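Mamanbridge Newsletter
June 20, 2022

The lending library of everything is open!

If you've walked past the old Dornlow building lately you'll have noticed the doors are open again, and yes, you can come in. The Mamanbridge borrowing room started lending in January with one shelf of camping gear and a very patient spreadsheet. We now have 1046 items on the books, and I still get a little thrill whenever somebody leaves with a pasta machine under one arm.

For anyone new in town, it works like a book library, except you go home with a carpet cleaner. You sign up once, you pick what you need, and you have it for two weeks. Small stuff is free. The big things (the pressure washer, both tents over six people, the wedding tableware) need a deposit, and you get it back when the thing comes home in one piece.

The most borrowed item so far is the apple press, even though it arrived well outside apple season. People have been putting rhubarb through it! I had my doubts, then I was handed a glass, and I've now been through it three times myself. Second is the sewing machine, third is the long ladder. The fondue sets haven't moved since the cold weather ended, so if you feel like a summer fondue, this is your moment.

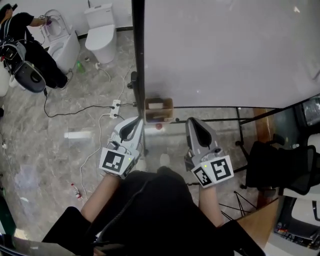
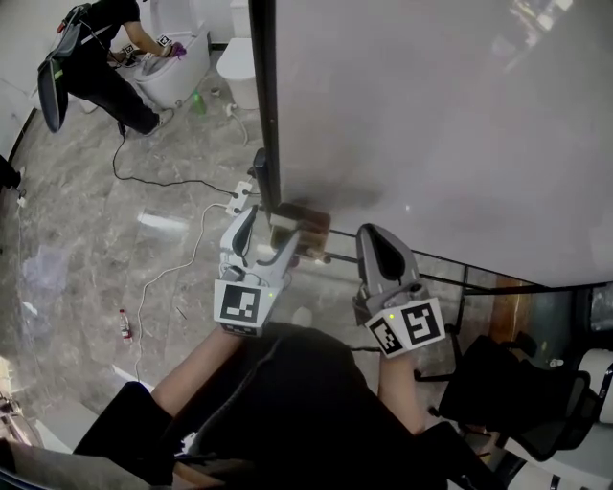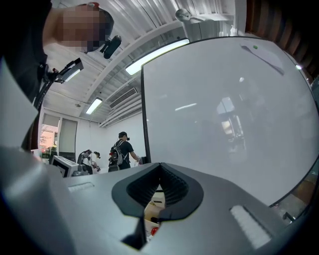
Three views, one visit.

Jong-dae Kang has been running the repair table on the second Saturday slot — sorry, we've moved that, check the board by the door for the new times — and he has fixed toasters, a music box, two hair dryers and a slide projector that hadn't worked since its owner's parents were married. He'll show you how to do it yourself if you ask. I learned to replace a plug and have been insufferable at home ever since.

A few things we'd love to add before fall. A dehydrator is top of the list, followed by a second carpet cleaner and any kind of canoe paddle (we have the canoe, we have one paddle, you can picture how that goes). Board games are welcome too as long as the pieces are all there. Please don't drop things off outside when we're closed. Bring them in and we'll have a look together, and if we can't take something I usually know a person who can.

The Onishi family gave us their whole collection of cake tins last month, including a number seven, a dinosaur and a castle with four towers. The castle is tricky. Butter it well, flour it, then butter it again, and leave the cake alone until it's fully cool before you turn it out. The dinosaur is much more forgiving and already booked for most of next month.

Return reminders now go out by text as well as email. If you're getting both and only want one, tell whoever is at the desk. And if you borrowed the blue cooler, the lid is still here on the counter. Come and get it!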